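Inicio Soporte Mis tickets Base de conocimiento Salir

Etiquetas de envío que salen cortadas desde la actualización de Badon
Abierto por Teodoro Segura – Jan 31, 2024
Estado: en espera del cliente

Hola a todos, y gracias de antemano por la paciencia, que sé que me enrollo. Desde que actualizamos Badon, las etiquetas salen sin la última línea de la dirección. Pasa con los pedidos que entran por Stultside; los que metemos a mano se imprimen perfectos. En junio tuvimos algo parecido y se arregló cambiando el margen inferior a 3, pero esta vez lo he probado y sigue igual.

También he reiniciado el servicio de cola, he borrado la plantilla y la he vuelto a importar (dos veces, por si acaso), y he cambiado el rollo por uno nuevo de 500. Nada. Lo curioso es que la vista previa sale entera.
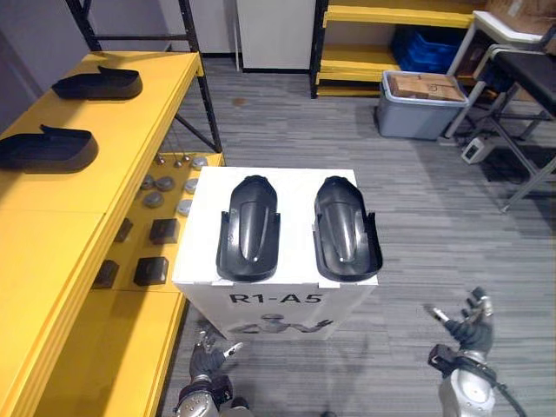
Caja R1-A5, en el almacén

Respuesta de Soporte Bhardwaj:
Buenas, Teodoro, y no te disculpes, que así da gusto. Al actualizar, el perfil de papel vuelve al de fábrica y la vista previa no se entera. Entra en Ajustes > Impresión > Perfil, elige «Sumo largo» y guarda antes de cerrar la ventana. Luego relanza un solo pedido de Stultside – uno, no toda la cola – y nos cuentas.

Teodoro Segura:
¡Ha salido completa! Me quedan más de 11 etiquetas por repetir, así que voy con ellas esta tarde. Dejad el ticket abierto hasta que termine, por favor, y un abrazo al equipo.

2 comentarios · 3 compartidos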